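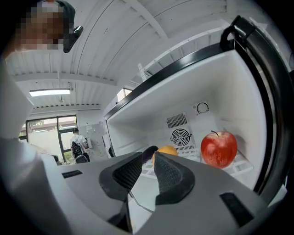
An apple and an orange on a wire shelf in a white mini refrigerator.

POLNESS ASKS ITS TENANTS TO OPEN THE FRIDGE

Vosadside housing provider launches April campaign against forgotten food

VOSADSIDE – Polness, which rents 797 furnished studio apartments across Vosadside, today announced Clear Shelf, a month-long campaign to help tenants eat the groceries they have already paid for. The company regards this as its most ambitious project since the new mailboxes.

The campaign follows a winter survey of tenants, to which 731 households replied. The most common item reported at the back of the refrigerator was half a lemon. The second most common was "not sure."

"We rent people a very small refrigerator and they still manage to lose things in it," said a Polness spokesperson. "We found that impressive, and then we found it expensive."

Starting in April, every Polness studio will receive a Clear Shelf kit containing a roll of date labels, a grease pencil and a short booklet of recipes for one person. The booklet was put together with Brinik, the grocery cooperative on the harbor side of town, and covers soups, fried rice and a baked apple that takes 25 minutes and forgives most mistakes. No recipe calls for a pinch of anything that is only sold by the jar.

Brinik will also sell more of its fruit and vegetables as single pieces for the length of the campaign. Tenants who have spent years buying six onions in order to use one are invited to form an orderly line. 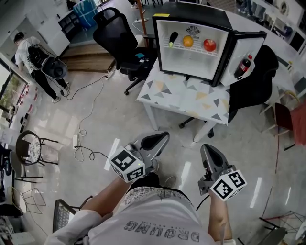 A printed tablecloth with grey, tan and black triangles on a small white table.

Clear Shelf has a dining side as well. Survey replies suggested that food eaten at a table gets finished more often than food eaten over the sink, so Polness has teamed up with Ichikawa, a local housewares shop, to offer tenants a discount on tablecloths, bowls and lidded containers. The lids fit the containers – Ichikawa asked us to mention this.

The first 700 tenants to return the card in their kit will get a Brinik voucher good for one bag of produce. Vouchers do not cover lemons, of which there appear to be enough.

Kits will be left at apartment doors during the first half of April. Polness staff will not be inspecting refrigerators, now or later, and would prefer not to be shown photographs.

About Polness
Polness rents and looks after furnished studio apartments in Vosadside. Its building offices open at 9 a.m.

Media contact
Polness Press Office, Vosadside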